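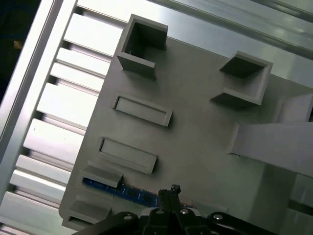 Chidubem Akinola asks whether a team may teach the pick position for the circuit board first and leave the sockets for a later session. Teams may do so. The order of teaching is left to each team, provided that the plate has been zeroed beforehand and the program is saved under the team name.

Teaching the Fixture Plate: Instructions for Skanumine Robotics Club Teams

These instructions apply to all teams entered in the assembly task at the Bergeron round in April. Each team is allotted 18 minutes at the bench and must have 2 members present throughout.

Zeroing the plate

Check that the gray plate sits flat on the aluminum frame and does not rock. Open the Guda control program and load the file named Plate 6. Jog the arm at low speed to the zero point on your team sheet, then select Set Origin. Repeat this step whenever the plate has been lifted or moved.

Teaching the board position

1. Bring the gripper above the blue board with the fingers closed.
2. Turn the wrist until the fingers line up with the slot.
3. Raise the arm, open the fingers, and lower in small steps. Stay clear of the raised tab beside the board.
4. Close at the lowest force setting and save the point as Pick.
5. Save a second point directly above it as Approach.

The board must be lifted straight up before any sideways motion. Programs that drag the board across the plate will be returned to the team for correction.

Teaching the sockets and pockets

The two square sockets differ in height, and a separate approach point is required for each. Travel between them at the height set for the taller one. The long rectangular pockets run parallel, so the same wrist angle may be kept for both.

Saving and sign-off

Run the full program once at reduced speed, with one member at the stop button. Export it to the Javia folder and enter code 572 in the bench log. Questions on scoring should be sent to Hauwa Nnaji by Sun 24 November.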